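Peven P5 Battery Backpack Vacuum

Product page – last updated May 2019

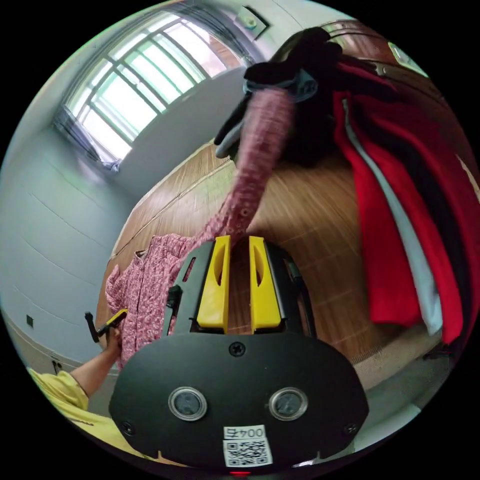

What it is

The P5 is a cordless backpack vacuum for contract cleaners, and it's the machine we get asked for most at Hivora. You wear it like a small rucksack, plug in the hose, and off you go. No lead to trip over on the stairs, no hunting for a socket behind a filing cabinet, no dragging a tub through a doorway backwards!

It suits offices, schools, cinemas, places of worship, buses and anywhere else with a lot of seats and steps. On big open carpets you'll still be quicker with an upright, and we're happy to say so on the phone.

How it feels to wear

The harness is the bit we love. Peven redesigned it for this version, with a wide hip belt that takes most of the weight and shoulder straps that adjust at the top as well as the bottom. Shorter cleaners have often been given a raw deal by backpack machines, and this one really does go down small enough. The back panel is ridged so that air gets through, and the exhaust points out to the side (the old one blew warm air straight down your trousers, as anyone who used it in summer will remember).

Csenge Sárközi ran an evening team with the P5 for a full month before we agreed to stock it. "I gave it to the two people who hated backpacks most," she told us. "They both asked to keep it. The belt is good, and you can reach the switch without looking for it."

Running time

A full charge gives you 61 minutes on the standard setting. The boost setting uses the battery up a good deal faster, so keep it for entrance mats and the worst of the crumbs. Batteries click in and out from the side and you can change one without taking off the harness – a bit awkward the first time, easy by the end of a week.

If your sites run longer than an hour, buy the second battery with the machine. The bundle price is better than adding one later.

In the box

P5 unit with harness
One battery and a wall charger
Hose and two-piece tube
Hard floor head
Carpet head
Crevice tool and dusting brush
5 paper dust bags
Printed quick guide

The upholstery head is sold separately. We wish it came as standard, and we've told Peven so more than once.

Looking after it

Change the bag when it's two-thirds full. Suction drops off after that and the motor works harder than it should. Tap out the cloth filter weekly, outdoors if you can, and wash it once a month in cool water. Let it dry completely before it goes back in. A spare filter makes this much less of a nuisance, so do think about having one per machine.

Store batteries indoors over the winter. A cold van overnight won't do them any good at all.

Machines and spares

Bags come in packs of ten or in a carton of 96, and the carton is the one to go for if you run three machines or more. The older Tullia bags look very similar and will squeeze in, but the collar doesn't seal and dust gets past it. Please don't use them. Arrieta floor heads do fit the P5 tube, and plenty of customers swap them over from their old machines.

Prices

P5 with one battery: please ask for today's price
P5 team pack (three machines, six batteries, one carton of bags): £2,189 plus VAT

Delivery is free on the team pack. Single machines normally leave us the next working day.

Try one first

We keep demonstration machines ready to go out on loan for a week, with a spare battery and enough bags to see you through. Gonzalo Escobar looks after the loans and will come out to fit the harnesses for your team if you're within reach of our depot. He's very good at it, and he'll show everyone the battery change too. June is filling up already with school enquiries ahead of the summer deep cleans, so let him know your dates early.

To book a loan or ask a question, use the contact form or ring the sales desk and ask for Gonzalo.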